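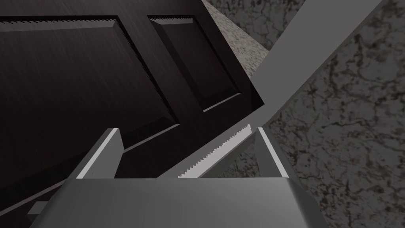
Dark brown panel door, rendered at an angle.

23/03/2024

Notes on refinishing the hall doors at the Valtley house. The old coating was an oil varnish, sound on the stiles but crazed along the bottom rails. I scraped the moldings by hand and used a card scraper on the flats. Chemical stripper was tried on one rail and left residue in the corners, so I dropped it.

Stain is Veren dark walnut, 2 coats, wiped off after 10 minutes. Topcoat is a satin wiping varnish from Marquez, thinned for the first pass and full strength after that. Between coats I sand with 300 grit, by hand only, along the grain. The panels get finished before the rails and stiles.

The panels float in their grooves and should stay unglued. One had been caulked in place and had split near the middle. That door is set aside until June, when the shop in Bultton can cut a new panel.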